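Gripper swap week, part two

OK so quick one, the bench is still bolted down how I want it and I have to give half of it back at the end of August. Part one was all about the suction cups. Skip it if you haven't read it, short version: suction and small things do not get along.

Now fingers. Two arms, one marble-look board between them, lots of cable.

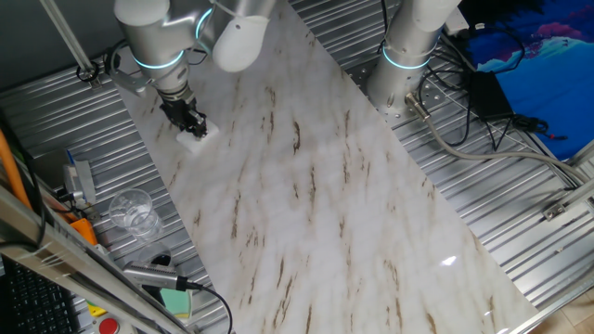
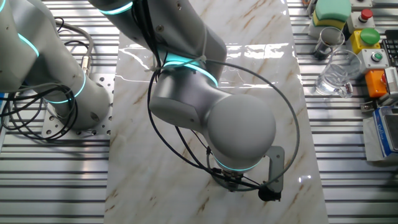
The bench during finger testing, from two angles. Sponge stays on the table, always.

The candidates. One is the Tisgate two-finger, electric, parallel. Other one is the Hutapea, also two-finger, also electric, shorter body, costs more. I wanted the Plernico in here too but it shipped with the wrong flange ring and I'm not machining an adapter for a loaner. Maybe part three.

Test was boring on purpose. Pick a small block off the board, lift, move sideways, put down, go home. Repeat. 2,000 cycles for the Tisgate. The Hutapea got to 1,044 and then I stopped it, see below.

Why the glossy board? Was there already, and I've kept it. Small parts slide on it if the fingers don't close evenly, so you find out fast which gripper is pushing and which one is gripping. On the rubber mat everything looked great. On the board, not so great. If you're testing at home use something slippery, you'll learn more in ten minutes than I did in a week on the mat.

Tisgate first. Stroke is fine, force setting is coarse. You get steps, and the step I wanted is between 2 of them. Too low and the block tips during the sideways move. Too high and it leaves little dents in foam. For hard parts who cares. Fingers come off with two screws, took me no time at all, and the screws are a normal size, thank you. Repeat position was good the whole run. I did notice one finger arriving a hair before the other when it was cold in the morning, so the part gets nudged before it's held. Warm it up with 60 empty open/closes and it mostly goes away. Put that in your startup script.

Hutapea. Really nice force control, smooth, you can close on something soft and it just stops. I loved it for the first hour. Then the connector. It sticks out sideways right where the cable wants to bend, so every time the wrist rolls past a certain point it tugs. I re-routed it three times. Bigger loop, smaller loop, extra zip ties up by the elbow. Bigger loop was best but then you have this big lasso hanging in the air waiting to catch on things. At cycle 1,044 the gripper dropped off the bus, came back, dropped again. I reseated the plug and it was fine, but I didn't trust it after that and I wasn't going to sit and watch. So that number is where it ends. Not a fair fight, I know. I'd run it again with a right angle plug if someone sends me one (hint).

Controllers. Tisgate talks through the tool port, no extra box. Hutapea wants its own box and its own power brick, so more stuff on the table and one more thing to forget to switch on. I forgot twice. The software for the box is better than the Tisgate one though, the graphs are actualy readable and you can export them without making an acount. Tisgate wants a login to save a profile. To a gripper. Why

Camera notes, since a few of you asked last time. Shiny board plus overhead light = glare, and the glare moves every time you move the camera. I lost most of an afternoon to Drirkness (the detection package, terrible name, good tool) deciding the bright spot was a part. Fixes I tried:

turning exposure way down, helped, then the dark parts vanished
masking the hot area, works until you need to pick there
tilting the camera a bit, best one, redo your calibration after
paper over the lamp, cheap, ugly, staying

A polarizer is the right answer probably. Ordered, not here yet.

Also please put your stop button where your hand already is. I had mine too far back for the first day and reaching past a moving arm to hit stop is dumb. Moved it to the near side, much better.

So which one. For hard little parts, Tisgate, no question, warm it up first. For anything squishy, Hutapea, but sort the plug out before you mount it. If I could only keep one on the bench I'd keep the Tisgate and complain about the login.

Still to do: wet parts, clear plastic parts (dreading what the camera does with those), and longer fingers on both. The raw cycle logs are a mess, column names changed halfway thru because I renamed things at midnight. I'll clean them up and post them when the polarizer shows up. If you've run either of these with longer fingers tell me in the comments how much flex you got at the tips, I want a number before I cut metal.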